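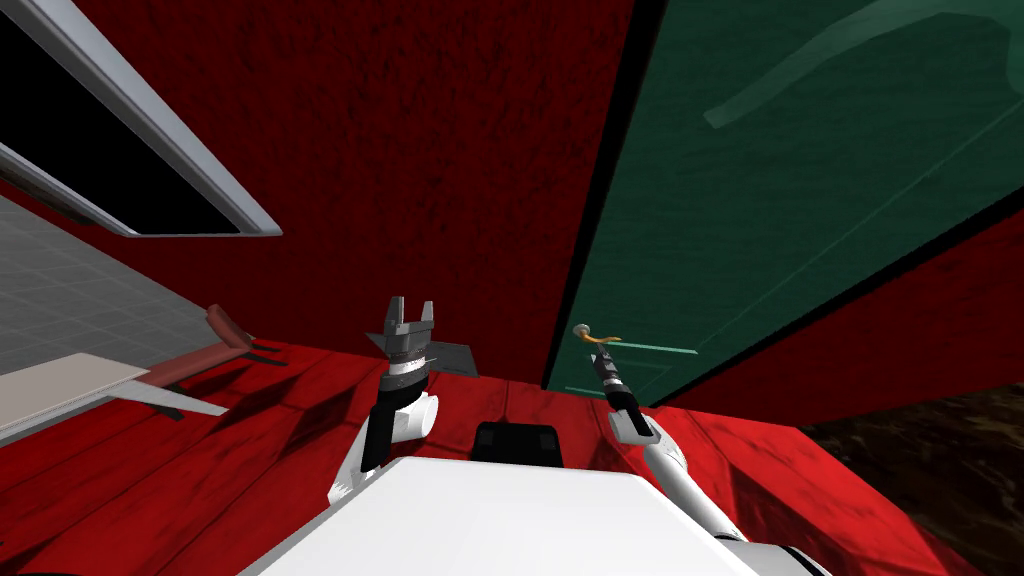 Rendered view: white robot, two arms, red floor

Does live piano under a story reading really help small kids follow along?

Posted by Iraís Huerta
Our library in Erbridge wants me to do a picture-card story in October with a pianist playing all the way through. I've seen two of these and the music mostly drowned out the reader. The flyer says it "deepens listening." Does it? The room seats 70 or so and there's no mic.

Selorm Alhassan
I doubt the flyer. What worked for us was piano between the cards only, 3 or 4 bars while the card slides out, then quiet. If your pianist insists on playing under the words, keep the lid shut and stay out of the reader's range. Try it from the back row first.

Dela Bawa
kids love music, just do it

Hiyori Tsuchiya
Depends on the story. A night scene can take a soft tune, a funny one can't – the laughs get lost. I'd also ask who picked the pieces. Ours were picked by the pianist, who hadn't read the story.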